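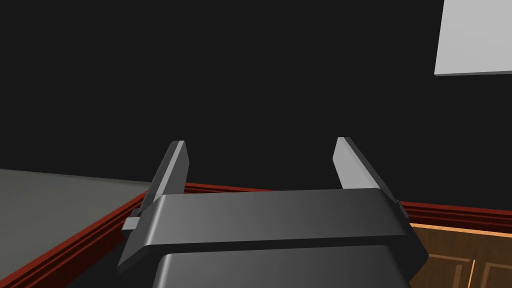
Reda El Khatib says to bleed the radiators before touching anything else, and I did that, twice, no change. So posting it properly as its own question.

Upstairs radiators cold at the bottom, hot at the top. Boiler pressure fine

House is older, two floors, hot water radiators, 11 of them total. Boiler is a Nakgate, gas, came with the house. Pressure sits where the sticker says it should. Downstairs is great, almost too warm. Upstairs the three bedroom radiators get hot along the top and stay stone cold along the bottom third. Bathroom one is somewhere in between.

What I've done so far:
Bled every radiator, bottom floor first then top. Got a little hiss from one upstairs, nothing from the rest.
Opened all the valves upstairs all the way.
Turned two of the downstairs ones down to see if it would push more heat up. Maybe helped a bit? Hard to say.
Checked the pump is running, it hums and the pipe next to it is hot.

It was like this last winter too but I was traveling a lot and just ran a space heater. Now it's October and the back bedroom is going to be the baby's room so I need it sorted before it gets really cold.

A heating company came out and quoted me 2040 for a full power flush plus a magnetic filter. Guy was here maybe ten minutes. Didn't take anything apart. Is that a fair price and do I even need it? Or is there something I can do myself first. I'm OK with a wrench, have done faucets and a toilet, never drained a heating system.

Also do not know if anything was ever added to the water. Previous owner left a folder but it's all about the roof.

Edited to add: piping is copper as far as I can see in the basement, no idea whats in the walls.

3 answers

Answer 1 (accepted)

Cold at the bottom and hot at the top is sludge nearly every time. Air does the opposite, cold at the top, so bleeding was never going to fix this one. No harm done by trying it though.

Sludge is mostly rust from inside the radiators. It's heavy, settles in the bottom, hot water just slides across the top of it. Happens a lot when no inhibitor gets added, or it was added once and then someone drained and refilled with plain water.

Before you pay for a flush of the whole house do one radiator. Pick the worst. Takes an afternoon the first time.

Heating off, let it go cold. Really cold, not an hour.
Close the valve on one end by hand. On the other end is the balancing valve, under a cap. Close that with a small wrench and COUNT the turns, write it on tape and stick it to the wall. You want to go back to the same spot.
Old towels, then a shallow pan under the joint. Have a second pan ready.
Loosen the nut at one end slowly. Open the bleed screw a little so air gets in and the water comes out.
When it stops, undo the other side, plug both ends with rag, lift it off the brackets. Get help. A full size steel one with sludge in it is way heavier than it looks and the black water stains everything it touches. Carpet is done for if you tip it.
Carry it outside and put a garden hose in one end, run it til it's clear. Flip it, do the other end. Knock it with a rubber mallet while the water is running.
Hang it back up, tighten, open valves, bleed, top up the pressure at the boiler.

If what comes out is like black soup you have your answer, do the other two bedrooms the same way. If it's clean then it's something else and you've saved yourself the money.

Afterwards put inhibitor in. I use the Esitz one, there are others, just read the bottle for how much water it covers. With 11 radiators you may want two bottles. Easiest way in is through a radiator while it's off the wall or through the filter if you get one.

On the filter, yes get one. Doesn't have to be at the same time. Goes on the return pipe near the boiler. I would pay someone for that part if you've never cut into heating pipe.

The price, can't tell you without knowing where you live. I paid 348 to have a filter put on, parts included, and that was a small local outfit. A proper flush is most of a day of work so it's not going to be cheap anywhere. But I'd want the guy to look at the water first. Ask him to drain a cupful and show you. If he won't, call someone else.

Comments on this answer

Thank you, this is exactly what I needed. Did the back bedroom one this afternoon. Black soup is right. Took forever to run clear, and I did get some on the hallway rug. Bottom is warm now for the first time since we moved in. Will do the other two when my brother in law is around to lift.

Nice. Don't skip the inhibitor or you'll be back here in a couple years.

Question on this, my balancing valve cap won't come off, its been painted over. Any trick?

Run a utility knife around the seam first. If it's plastic and cracks who cares, they sell new ones.

Answer 2

Check the balancing too. OP said downstairs is almost too warm, that's a clue. Water takes the easy path, goes round the downstairs loop and comes home again, upstairs gets whats left. You can have some sludge AND bad balance, usually do in old houses.

Start from everything cold, turn heating on, go round and feel which radiators get hot first. Write the order down. The fast ones you close down at the balancing valve, quarter turn at a time, slow ones leave open. Wait between changes. It's boring, takes me a whole evening with the radio on.

Clean first then balance. Other way round and you'll be doing it again, the flow changes once the muck is out.

Also look at the pump speed. Mine has a little dial with 3 settings and somebody had left it on the lowest. Turned it up one and the attic room came back to life. Don't just crank it to max, it can get noisy and on some setups it pushes water up into the tank where you don't want it.

We have the Abdel Hamid type valves with the number dial upstairs, those stick shut over the summer. Pull the head off (unscrew the ring, it lifts away) and there's a pin. Should spring in and out when you press it. If it's stuck down, wiggle it gently with pliers, gently, don't yank it out or you get water in the face. Not saying thats OP's problem, the top gets hot so water is getting in. For anyone else who finds this page.

Answer 3

just get the flush. i messed around with mine for two winters taking radiators off and in the end paid anyway. skandurik chemical cleaner from the hardware store did nothing, left it in for a week like it says

whole house is warm now

Comments on this answer

How long did you run the heat with the cleaner in? It has to be hot and moving, if the heating was off most of that week it won't do much.

dont remember. it was spring so probably not a lot

Well there you go.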